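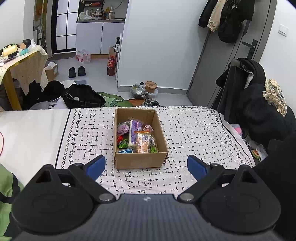

Open box on the bed, patterned sheet underneath

Spooler keeps quitting after a big label job, everything else prints fine
Posted by Saqib Lashari

Hi all! First post here, and I love how much I've learned just reading the old threads. I print address labels at home from a program called Steltidel (the desktop version, on Windows), and up to now it's been a joy to use. On Sunday I loaded my full list, 2,988 labels in one job, and the print spooler stopped at nearly 2,000. No paper jam, no low ink message, the queue window just went blank. I restarted the PC, the job came back, and the spooler quit again within a minute.

Small jobs from other programs go through perfectly once I clear the queue by hand. The printer is an Asel inkjet on a USB cable. I've reinstalled the driver twice and run a full virus scan, which came back clean. Is it the driver, the program, or the size of the job? I'd be thrilled to get this going before the September mailing!

Mansour_fan
Oh, I know this one! Well, I know one very like it. Mine was the temp folder. Clean out your temp files, restart, try again. If that doesn't do it, maybe a different cable? Good luck, label printing is so satisfying when it works!
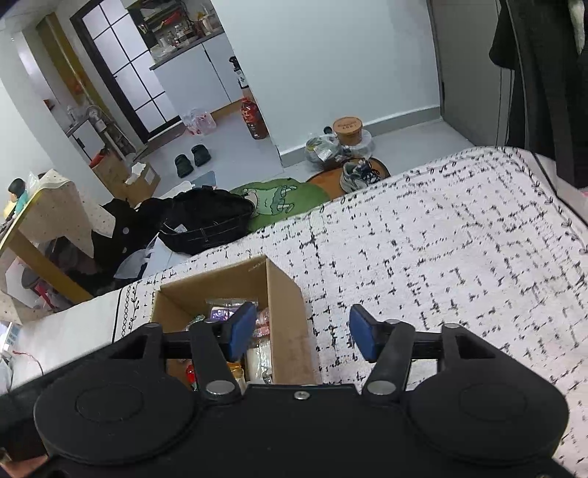
Pallora
Cable won't matter much here, I'd start with the queue. When the spooler dies right after a restart, it's usually choking on the same damaged job file every time, so you want that file gone before you test anything else. It's a fun little fix once you've done it!

Open Services, find Print Spooler, and stop it. Leave that window open. Then go to the Windows folder, System32, spool, PRINTERS, and delete whatever is inside that folder (only the contents, please keep the folder itself!). You'll need to be signed in as an administrator. Go back to Services and start the spooler again. The queue should come up empty, and any other waiting jobs will be gone too, so you'll have to send those over.

Next, look at free space on the drive where Windows lives. A big job with a logo on every label can swell to a surprising size while it waits. I had one sitting there at 3,824 MB, and my poor old laptop had less than that free!

For the mailing itself, split the list. I'd go with a few hundred labels per job and let each one finish before sending the next. If a small batch from Steltidel still knocks the spooler over, then look hard at the driver: remove the printer, remove the driver package as well under Print Server Properties, and put on a fresh copy from the maker's site. A plain reinstall often leaves the old package sitting there.

Post back with the batch size that works for you, I'd love to know!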